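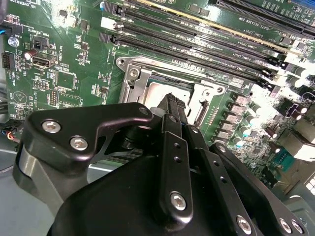
Robot Software II
Notes for Session 11: Wrist-camera alignment and the approach state machine
Instructor: Tetsuya Sugiyama
Lab questions: Tomoyo Hamada

Reading before lab: Session 10 notes on hand-eye calibration. Bring your calibration file. The lab machines do not keep student files between sections.

1. The problem

We want to move a part held in the gripper to a target on a computer motherboard. The arm can repeat a taught pose well, but the board does not sit in the same place from one chassis to the next. A taught pose gets us near the target. The last part of the move has to come from the camera.

The wrist camera moves with the gripper, so the fingers stay in view the whole time. They also hide part of the board, and they hide more of the target as we get closer. Your code has to plan for this.

2. Picking features

A good feature is rigid, has a known position on the board model, and stays visible during the approach. On the boards we use, these are worth trying:

Screws on the socket bracket. Small and round, but they reflect light. Fit an ellipse, since the camera looks at them from an angle.
Corners of the bracket. The cut corners are angular and give a clear orientation.
Edges of the memory slots. Long, dark and parallel. Good for rotation, poor for position along the slot.
Printed labels such as DIMM_CPU1 or SLOT1 PCIe3 x16. Use these as a check that you matched the right slot. Do not use them for fine position.

Do not use wires. They move. Be careful with capacitor tops and anything else in a bright area – when the pixels are washed out, the edge you detect is the edge of the glare.

3. Masking the gripper

Build the mask from the gripper model and the current finger opening, then grow it by a few pixels. Do not use a fixed mask drawn by hand. Last March several groups did that, and it failed as soon as the fingers opened to a different width. The screws on the finger links look a lot like board screws to a circle detector, so check the mask first if you get a pose that makes no sense.

The held part is not in the gripper model. Add it as a box attached to the fingertip frame.

4. State machine

The Kudo package gives you the skeleton. Fill in the transitions.

COARSE: move to the taught pose, then wait for the arm to settle.
LOCATE: detect features, match them to the board model, solve for the board pose. Needs at least four matched points.
SERVO: move toward the pre-contact pose using image error. Update the board pose on every frame that passes the residual test.
COMMIT: the target is mostly hidden. Freeze the last good pose and move in a straight line at low speed.
CONTACT: switch to force control.
RETRACT: back out along the approach line. Reachable from every state after COARSE.

The most common mistake is staying in SERVO too long. With few points left the pose estimate jumps, and the arm follows it. Commit early and let force control deal with what is left.

5. Lab task

Run your detector on the Nalton log set, which has 2,990 frames. Report the share of frames with a valid pose and plot the residual against distance to target. Then run the state machine in simulation from all 23 start poses. You need a clean simulation run before you book arm time.

Hand in your code, the plot and one page of notes on your failed runs by Thursday, April 9, 2026.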